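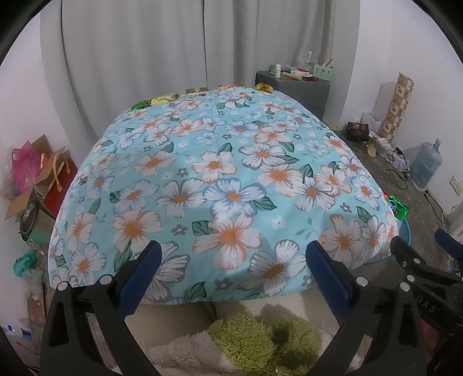
Keeping a cloth from creeping when the table is used for snacks and sorting

Posted in Home and Household, Saturday, April 16, 2022

Hello everyone, and sorry if this has come up before, I did have a look through the older threads. I've got a turquoise cloth with big white and peach flowers on it and I'm very fond of it, so I use it all year round. The trouble is that I keep the packets and boxes lined up along the back by the curtain, and every time I reach over for one of them the whole cloth comes towards me a little. By the end of the week there's far too much hanging down at the front and hardly any at the back. I've tried tucking it under, which lasted until teatime. I don't want to put anything sticky on the furniture, and I'd like to be able to take the cloth off for washing without a big performance. The cabinet next to it is already full on top, so moving everything across isn't really on, before anybody suggests it! Any ideas welcome.
Dodska

Fongchan Sriwong
What a cheerful cloth! I had this very bother for years at my mother's, and what cured it was a piece of the rubbery mesh they sell for lining drawers, laid flat underneath. Cut it a good hand's width smaller than the top all the way round so it never peeps out. Mine was 95 cm long and I bought it off a roll at the market, so it cost next to nothing. Smooth the cloth down from the middle outwards and you'll find it stays where you put it, even with children leaning on it (mine do nothing else). It doesn't stick to anything, and when it gets dusty you rinse it in the sink and hang it over the bath. Do try a small bit on the surface first if it's varnished, as the cheaper sort left a faint pattern on a sideboard of mine one hot summer and I was quite upset about it.

The other thing I'd do is stand the packets in a shallow tray. You pull the tray forward, take what you want and push it back, and the cloth hardly notices. A baking tray you no longer like the look of will do.

Trarnunel
clips. the ones for picnic tables

Lauri Riihimäki
I'd go along with Fongchan on the mesh. Clips are fine out of doors but they need an edge they can grip, and on a thick top they ping off and go under the sofa, where I believe I still have two. If you don't care for mesh, an old flannel sheet folded once works nearly as well, and it's kinder to the top if you ever put a warm cup down. It wants ironing flat first or you'll see every crease through the cloth.

For washing, shake the crumbs off outside, then a cool wash with the colours, and hang it by the long side so it dries straight. I let mine get pulled out of shape on the line once and it has never sat square since.

Dodska
Thank you all, I've got some of that mesh in the kitchen drawers already, so I'll pinch a piece from there and look out a tray at the weekend.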